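Objet : Re: [eau-locaux] Dureté résiduelle en sortie d'adoucisseur
De : Sabina Hrubý
Date : jeudi 12 janvier

Le message précédent disait :

> Bonjour à tous,
> Nous avons un adoucisseur Jater à simple colonne, posé en juillet. La dureté
> de l'eau brute est de 32 °f. En sortie je mesure 8 °f le matin et jusqu'à
> 15 °f en fin de journée. La vanne est réglée sur une régénération tous les
> 1000 litres. Le bac à sel est plein. Faut-il changer la résine ?
> Autre question : dépôt blanc sur les couverts malgré le sel régénérant du
> lave-vaisselle. Est-ce lié ?

Bonjour,

Ne changez pas la résine avant d'avoir vérifié trois points.

1. Le mitigeage. Une vis de cépage se trouve en général sur le bypass ou sur la tête de vanne. Fermez-la complètement, laissez couler, puis refaites la mesure. Si le titre tombe sous 1 °f, la résine travaille correctement et les 8 °f du matin viennent du mélange. Notez la position initiale avant d'y toucher.

2. Le volume entre régénérations. La hausse en cours de journée n'est pas compatible avec un simple mélange à proportion fixe. Soit la colonne s'épuise avant la fin du cycle, soit le compteur volumétrique sous-estime le débit. Relevez le compteur général et celui de la vanne au même moment, puis une deuxième fois le soir. Chez nous la vanne affichait 913 litres quand le compteur général en donnait bien davantage : turbine encrassée, remise en état par simple rinçage.

3. La saumure. Un bac plein ne prouve rien. Il faut contrôler le niveau d'eau sous le sel et casser une éventuelle voûte avec un manche. Si le niveau ne baisse pas pendant la phase d'aspiration, démontez l'injecteur et nettoyez le tamis. Le nôtre (tête Brouwer) était colmaté par des insolubles. Depuis le passage aux pastilles Dornia, plus de dépôt au fond, mais je n'ai que 2 cycles complets de recul.

Pour la mesure, les bandelettes ne suffisent pas à ces valeurs. Prenez un kit de titration goutte à goutte et prélevez toujours au même robinet, après purge de la conduite.

Sur le lave-vaisselle : les deux réglages sont à coordonner. L'adoucisseur intégré se règle sur la dureté de l'eau qui entre dans la machine, donc après l'adoucisseur général, et celle-ci varie du simple au double chez vous. Stabilisez d'abord le réseau. Un voile blanc qui part au vinaigre est du calcaire ; s'il ne part pas, pensez à une corrosion du verre, fréquente avec une eau trop douce et un surdosage de détergent. Vérifiez aussi le bouchon du réservoir à sel, dont le joint fuit souvent. 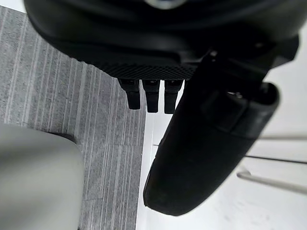
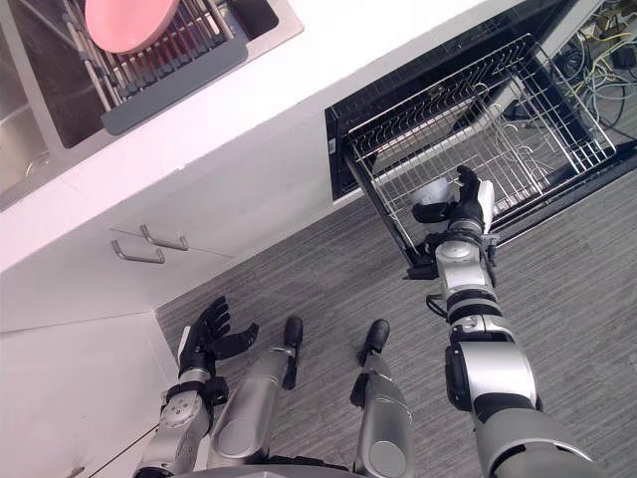
Pour le réglage final, je vise 7 °f au point de puisage. En dessous, la question de la corrosion se pose sur les tronçons en acier galvanisé, et la notice Havomus de notre chauffe-eau exclut l'eau totalement adoucie. Gardez un robinet en eau brute si vous le pouvez.

Si après ces contrôles la fuite en dureté persiste, faites une régénération manuelle double et mesurez tous les 200 litres. Envoyez la courbe sur la liste : une remontée franche et précoce indique une perte de capacité, une valeur élevée dès le départ oriente plutôt vers un joint interne de la vanne. Précisez aussi le volume de résine, il manque dans votre message.

Cordialement,
Sabina Hrubý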